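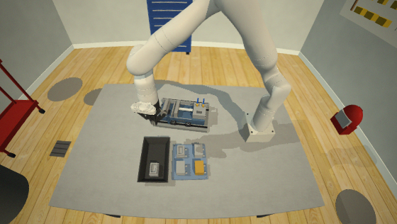 4. Getting the Cell Ready for a Shift

February 5, 2024
By Hanna Gajewski

14 shares | 3 comments

Welcome to the part of the Jedbridge guide where things start moving! If you assembled kits by hand on the old Riltitz line, you know most of this work already. The parts are familiar and so is the order they go in. What changes is your share of it: the arm does the reaching and placing, and you do the loading, the checking and the deciding. Most of us who made the switch in April found the first week strange and the second week pretty great.

Read sections 1 to 3 before you start. You need a Skirow login with operator rights. A trainee login will let you look at every screen but will not start a run.

4.1 Load the tray and the bin

1. Press HOLD on the pendant and wait for the steady amber light.

2. Take a filled tray from the parts rack. The tray is light blue and carries four blocks, two by two. The yellow-orange block goes at the front right, with the plain light gray one beside it at the front left. The notched gray block goes at the rear right, and the block with the rectangular outline at the rear left.

3. Set the tray on the table immediately to the right of the black bin. Push it down with the flat of your hand until it stops rocking.

4. Look into the bin. One part left lying in there is fine, and Skirow will ask you to confirm it. If there are more, take them out and log them under "returns."

Note: Please don't sort the returns by eye at the table. Drop them in the tub and let the bench crew gauge them. We used to lose a lot of time to this, and the bench crew really are faster.

4.2 Check the assembly

5. Check that the base plate of the assembly sits flat on the table. Slide a feeler strip along the front. It should not go under anywhere.

6. Look at the two upright blue pins. They should stand side by side, straight up from their yellow-orange fittings. If one leans, call maintenance and leave it alone.

CAUTION: Never straighten a pin by hand while the arm is powered, even in HOLD. The gripper works close to the assembly and the arm can still be released from a second pendant.

7. Wipe the table top with a dry cloth. No spray cleaner near the base of the arm, please.

4.3 Start the run

8. Step back behind the floor line and close the gate.

9. On the Skirow screen, choose Pandey from the recipe list. (Pandey is our name for the standard four-block kit. There is a longer story, ask anyone from second shift.)

10. Enter the batch size. The normal batch is 40. Anything over 200 needs a lead's code.

11. Press START and watch the first full cycle all the way through. You will be tempted to walk off and get the next tray. Stay for this one! You learn the rhythm of the arm very quickly, and after a few shifts you'll hear a bad pick before the screen reports it.

12. When the first kit is finished, press HOLD, open the gate and inspect it with the go/no-go gauge. If it passes, close the gate and press RESUME.

4.4 What the job looks like during a run

This is the piece people ask me about most, so here goes. On the hand line, each of us made roughly 172 kits on a decent shift and went home with sore thumbs. In the cell, one operator looks after the trays, the gauge and the fault screen, and our best shift so far came to 388 kits. Jobs did move. Two people from the line went to the gauge bench, one trained up on recipes, and the rest of us rotate through the cell. If you want to learn recipes too, say so early, as the training spots fill up fast.

You are expected to stop the cell whenever something looks wrong to you. A stop is never counted against an operator. The log asks for a cause, and "didn't sound right" is an accepted entry. I've typed it myself plenty of times.

Rotation is every two hours. Watching is tiring in a different way from handwork, and it took us a while to take that seriously, so please hand over on time even if the run is going beautifully.

4.5 Common messages

TRAY NOT SEATED: Press HOLD, push the tray down again, RESUME.

PART MISSING: Compare the tray with step 2. Two blocks swapped will also bring this up.

GRIP LOW: Let the arm retry once. If the message comes back, stop the run and call maintenance.

BATCH CODE REQUIRED: You entered more than the limit in step 10. Split the batch or find your lead.

4.6 Ending the shift

13. Let the current kit finish, then press HOLD.

14. Send the arm to its park position from the screen and wait for PARKED to appear.

15. Remove the tray, empty the bin, and write the kit count on the handover sheet along with anything odd you noticed.

16. Log out of Skirow. The next operator can't start under your name, and the log gets messy if they try.

Continue to section 5, Changing a Recipe.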